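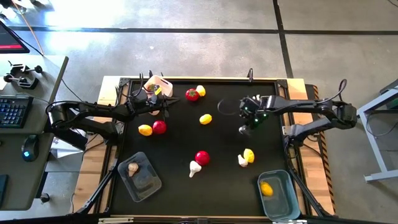
By Liv Myklebust
Workshop notes, 20th September

The two-arm sorting table at Udholm is back in daily use, and I have been asked to write down how we look after it so the Prallmont group can do the same with theirs. The work itself is simple. The arms pick toy produce off the black top and put it away by kind, and then the top is laid out again for another run. Both bases are bolted to the sides, facing each other, so any drift on one side soon shows up as trouble on the other.

Most of our lost time over the summer came from cables. Each arm has cable running outside the links, and it needs enough slack to follow the wrist through a full turn. We had tied ours down too close on the left arm. At full reach the cable pulled, the wrist joint faulted, and the run stopped. The fix was to cut the ties and let the cable stand up in a loop above the links. It looks untidy – leave it that way.

Check the loops before the first run of the day. Move each arm by hand through its reach with the power off and watch the cable the whole way. If it rubs on a joint, shift the tie and try again. If the jacket is worn through, swap the cable. Tape does not last.

The grippers come next. Wipe the fingers with a damp cloth and look for play at the finger mounts. Garlic is the hardest thing on our list to hold, and a loose finger will drop a bulb well before it drops a lemon or a tomato. We retighten the finger screws every 400 picks. The log for the left gripper shows 181 drops in the month before we started doing that and 10 in the month after.

Trays and bins do not need fixing down. We used to clamp them, and the arms got so used to one spot that a bump to the table spoiled the whole afternoon. Now they go in the corners by eye, and a little crooked is fine. Change them out when they crack. Keep the keyboard and mouse on the side desk, within reach of whoever is running the table, and keep that person there while the arms are powered.

The area that needs the most care is the middle of the top, where both arms can reach. Dorkthorpe sent us their settings and we ran them for a week, but they allow the grippers closer together than I like. Ours slow down on the way in, and one arm waits if the other is already over the item. After any change to a base or a cable, run the middle at low speed first, with produce set out between the arms, and stop if the loops touch.

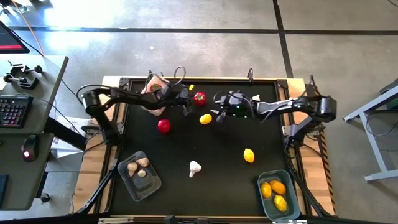 Parts and spares

Chu finger pads are in the second drawer, left and right in separate bags. Please write down what you take. There are 165 finger screws in the box, so no need to order before the end of the quarter. We have one spare wrist cable and a second on order. Prallmont can borrow the spare until theirs comes in, but I need to know before it leaves the building.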